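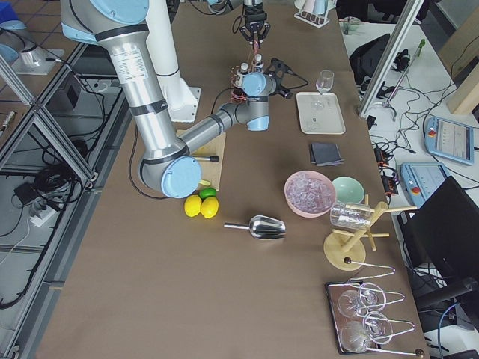

*Brown paper on the table, two robot arms, one cutting board.*

Jun 13, 2025

So I've finally been inside the new surgical wing at Jultdale! They held an open day and I went with Iida Huttunen and her dad Valtteri, who had his heart valve done in the old building and wanted a good nose round the new one (his words).

We got the bus from Bostivley and were there well before the doors opened, which was lucky, as groups were capped at 17 and the queue went back past the bike racks by the time we were let in. First stop was the basement, and I'd half expected to be bored down there, but it was my favourite bit of the whole day. They've got 2 diesel generators, each big enough to run all the theatres on its own, and a room of batteries that covers the gap before the engines come up to speed. The engineer said they cut the mains on purpose once a month to test it. Valtteri asked what happens if somebody's on the table at the time and got a very patient answer about scheduling. 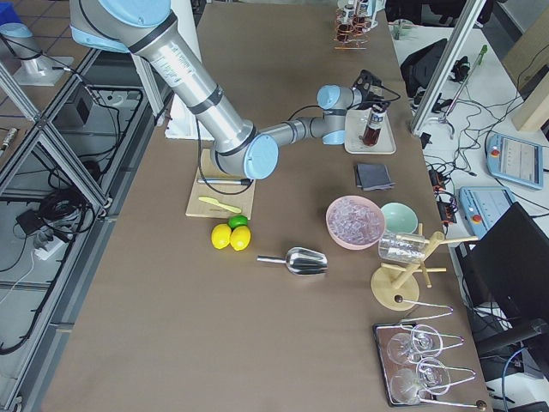 Then up to the theatres, of which there are seven, though only four are fitted out so far. We had to put blue covers over our shoes and mine kept coming off on the stairs. A theatre nurse let us try the lamps - you can move them with one finger - and showed us the hand torches that hang by every door, just in case. She'd been through a proper blackout in her first year, at a smaller hospital, and told us the thing she remembers is how quiet it went when the fans stopped. I've been thinking about that ever since.

The heart-lung machine was out on show too, made by Kiiskinen, with a hand crank clipped to the side. A hand crank! You can turn the pump yourself if everything else fails. Iida had a go on the training one and said it was harder on the shoulder than it looks.

I was less keen on the Drondellow talk about patient records. It ran long, the room was stuffy and the slides were tiny. I'd skip it and go straight to the café, where the cardamom buns had nearly sold out by the time we got there (we shared the last one three ways, not very fairly).

They're doing another open day in August, when the recovery ward should be ready to look at. You have to book for the basement tour, and the sign-up sheet is at the main desk. Valtteri has already put all our names down.
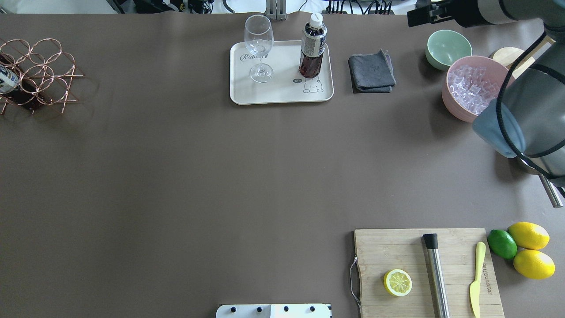 *Wine rack, and the tray with the little bear saying "hi".*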